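I have been selling advertising for small radio and print outlets for most of my working life, and I still get a little flutter in my stomach before a first meeting. I used to think it would go away. It comes back every time I'm sitting in a parking lot with the engine off, going over the first sentence I want to say, and then of course I walk in and the person on the other side wants to talk about the weather and the first sentence goes right out the window.

Last month it was Yammine, a family furniture store two towns over from us. They'd run a spot with our station years ago and hadn't been back. My manager had the idea that they were ready for a full package (radio, the weekly email, a booth at the fall home show) and she handed me the deck we use for everyone. It has 60 slides. I counted them once on a slow afternoon and wished I hadn't.

I took the deck home and spent most of an evening at it, with a pot of coffee I had no business drinking at that hour. The first thing to go was the history of the station. Then the coverage map, which I love, and which I have never once seen a customer look at for longer than it takes to find their own street. Then all the charts about national listening habits. By bedtime I was down to a handful of slides about people who buy sofas and dining sets within driving distance of the store, plus one page of prices, and I felt the way you feel when you've finally cleaned out the hall closet.

I will say I almost put half of it back in the morning. There's a comfort in a thick deck. You feel like you've brought something for the money, like carrying a big casserole to a potluck. But I remembered the Grakau meeting last spring, where I marched a very patient tire dealer through every single page and watched him slowly turn his pen end over end until his phone rang and he looked so relieved. He didn't buy anything, and I can't say I blame him.

So at Yammine I opened the laptop and asked before I showed a thing. What does a slow month look like for you? Which pieces sit on the floor too long? And oh my goodness, did they talk! The owner told me that August is dreadful, that bedroom sets go by themselves and dining tables don't, and that the last ad they bought had driven people in for a clearance sale when what they really needed was someone to come in and pay full price for a table. I hadn't known any of that. None of it was in my 60 slides, and I doubt it would have come up if I'd started with slide one.

We got through four pages of what I'd brought. I never opened the rest.

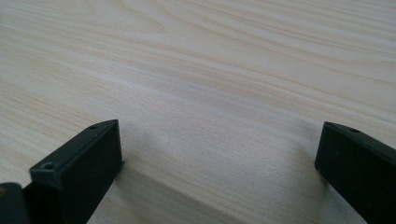
What I did do, and I'd recommend this to anybody in my line of work, is leave something behind. I used to email it all later as an attachment and then wonder why I never heard back. Now I bring two sheets of paper, stapled, with the customer's own name at the top and the numbers we talked about written in by hand if they changed during the meeting. People keep paper. I went back to Ernon, the garden center, a good while after my visit there and my two sheets were pinned up by the register with a phone number scribbled across the corner — not my phone number, but still.

The follow-up matters too, and I'm not naturally good at it. I'm a person who hates to bother folks. My trick is to send one useful thing a few days later that doesn't ask for an answer. For Yammine I wrote up a short spot about dining tables, 30 seconds when read at a normal pace, and sent it along with a note saying they could have it whether they signed with us or not. It took me most of a lunch hour.

They came back with a small order. It was the radio only, and a trial run through August, with $200 set aside for the weekly email if the first two weeks go well. My manager had hoped for more, and I understand that, she has her own targets to worry over. I was pleased as could be. A small order from somebody who had walked away from us once is worth a great deal to me.

Next up is Bedoneo, which sells flooring and window blinds and has, I'm told, a very busy owner who gives salespeople ten minutes standing up at the counter. I've been trimming again. I think I can do it with the prices, one page on local homeowners, and a question about what sits too long in the warehouse. I'll have my two sheets in my bag, and I suppose I'll be in the parking lot early with the engine off, practicing my first sentence.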